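Toy shelf sort-out, 2021-08-15

Quick gallery before I forget what went where. Two afternoons of sorting the play corner at Hamilness, me and Jintana Luangrath mostly, with Xuelian Xu bringing boxes up from the car and taking the bad stuff away. Full write up in September, maybe.

What we had to start with – 78 wooden and plastic pieces in one big bin, plus the puzzles. Plus 9 odd puzzle bits that go with nothing. Keeping them a bit longer just in case.

Rules, if you want to copy us:
Anything chipped – out.
Blocks and shapes – wicker basket, the low one, so little kids can see in.
Cars – the Prenia tub, lid off.
Animals – still arguing. Jintana says their own shelf, I say bottom drawer.

White cloth on the table was Xuelian's idea. Small stuff shows up so much better, wish we'd done it form the start. It does crease though.

Gallery

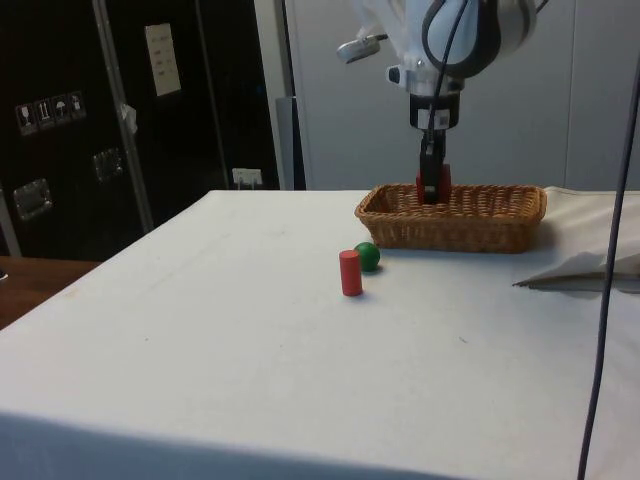 Red block at the basket, red cylinder and green ball still out on the cloth.

More to come when I get them off the other phone. Book corner is next, 222 picture books by the old list and I dont believe it for a second. If anyone has a spare basket like the tan one, shallow, woven, please shout – we could use another for the train track.

Comments are open, be nice.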